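About Nillitz

Nillitz makes small single-board computers and the bits that plug into them. We are a company of more than 700 customers' worth of repeat orders, one workshop and a shipping room that doubles as the library. If you have bought a Drikura board, a Lemis display adapter or one of our power hats, it was tested and packed here.

How we started

The company began as a repair bench. We fixed routers, thin clients and old industrial PCs for local businesses, and a lot of the machines that came in were doing very simple work: reading a sensor, driving a relay, showing a number on a screen. Replacing them with another full PC seemed like a waste, so we began building replacements out of whatever single-board computers we could buy. The boards were good but the connectors were not. Screw terminals came loose, SD cards wore out, and a supply that looked fine on paper would drop under load.

Our first product was a carrier board that fixed those 2 or 3 complaints for one customer, a packaging shop. They ordered a second batch in November of the same year. After that we stopped taking in repairs and moved to hardware full time.

What we make

Drikura is our main board. It runs mainline Linux, boots from soldered flash and takes a supply from a barrel jack or a locking terminal. There are 4 versions, which differ in memory and in the number of serial ports. The pinout is the same on all of them and we intend to keep it that way, so a cable you made for the first revision should still fit the current one.

Lemis is a family of display adapters. It started as a way to reuse laptop panels and is now mostly bought by people who need a small screen behind glass or on a door. The panel list is kept on the downloads page. If your panel is not on it, send us the part number from the label on the back and we will tell you what we know.

Hakim is the name of our test software. It loads a board, walks through each port and writes a short report. We wrote it for ourselves, but it is free to download and the source is included. Many customers use it as an incoming check before they install anything.

How we work

Boards are assembled by a contract shop and come to us in trays. We load the firmware, run Hakim on every unit and leave a portion of each batch powered overnight. A usual batch is 2000 boards. Anything that fails goes back to the bench to be looked at, and the notes go into the errata file, which anyone can read. We would sooner publish a fault than answer the same email many times.

Schematics are available as PDF files for every board we sell. Board layouts are not published while a product is current, but we release them once it is retired.

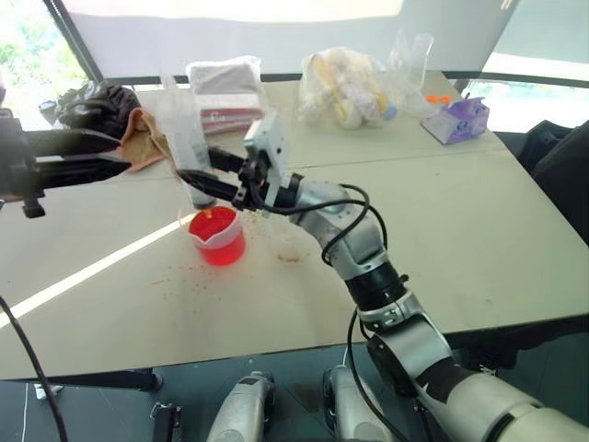 Support is by email and on the forum. We do not have a phone line. Please include the revision printed near the power connector and the output of the Hakim report – it saves a round of questions. Replies normally go out the next working day, slower when a batch has just landed.

Schools and clubs can ask for a discount on Drikura boards. We also keep a box of boards with cosmetic marks, sold at a lower price with the same warranty. Stock of these changes often and we can't reserve them.

We don't take on custom design work at the moment. Small changes to an existing board, such as leaving off a connector or fitting a different one, are possible on larger orders.

Page last updated Jun 17, 2018

Subscribe to the Nillitz newsletter for new boards, firmware releases and errata. You can unsubscribe at any time.

This site uses cookies to remember your cart. Accept | More information

Contact | Downloads | Forum | Shipping and returns | © Nillitz. All rights reserved. | Back to top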